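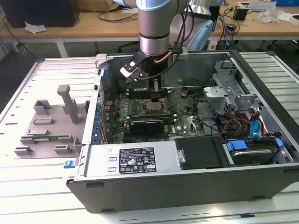

Figura 3. Ordenador de sobremesa con el panel lateral retirado; se aprecian la placa base, las ranuras de memoria y la tarjeta gráfica.

4.2. Lo que se cuenta como vida útil

Buena parte de la literatura sobre alargamiento de la vida útil de los equipos informáticos descansa en una cifra que rara vez se examina: los años que transcurren entre la compra y la baja contable. Visser la emplea sin matices en su estudio sobre oficinas municipales y de ella deduce que los equipos reacondicionados "duran" casi lo mismo que los nuevos. Conviene desconfiar. La baja contable depende del calendario presupuestario, y un ordenador puede pasar dos inviernos en un armario sin que ningún registro lo distinga de otro que se enciende cada mañana.

El programa de Asholm, el más citado de los que revisamos, ilustra bien el problema. Sus informes hablan de 800 equipos devueltos al uso, pero el término "uso" abarca la entrega a un centro escolar, la cesión a particulares y el almacenamiento como reserva. Cuando Buthelezi y Seidel pidieron a los centros receptores que indicaran qué máquinas seguían en servicio, obtuvieron respuesta para 500. De las restantes no se sabe nada - y el informe posterior las incluye, sin nota alguna, entre los éxitos.

Tampoco convence la defensa habitual, según la cual los errores de registro se compensan entre sí. Para que eso ocurriera haría falta que los centros olvidaran declarar altas con la misma frecuencia con que olvidan declarar bajas. Nuestras entrevistas apuntan en la dirección contraria: el alta lleva aparejada una firma y la baja, un trámite que se aplaza. Una responsable de aula nos mostró un inventario en el que figuraban seis torres retiradas antes de que ella ocupara el puesto.

La cuestión del diseño merece un comentario aparte. Se afirma a menudo que la torre de sobremesa, con memoria y tarjetas montadas en ranuras, se presta a la reparación y que esa facilidad explica su permanencia en las aulas. El argumento es razonable hasta cierto punto. Que una pieza pueda extraerse no significa que exista repuesto a un precio asumible, ni que alguien tenga encomendada la tarea. A. Shezi y N. Shezi encontraron que, en los centros atendidos por Plelero, la decisión de reparar dependía sobre todo de las condiciones del contrato de mantenimiento; el tipo de carcasa apenas influía. La muestra es pequeña, de alrededor de 700 incidencias, y procede de un solo proveedor, de modo que tampoco este resultado debería generalizarse con ligereza.

En lo que sigue adoptamos por ello una medida más modesta, los meses con actividad comprobada, aun sabiendo que reduce la muestra y que deja fuera los equipos sin conexión a la red del centro.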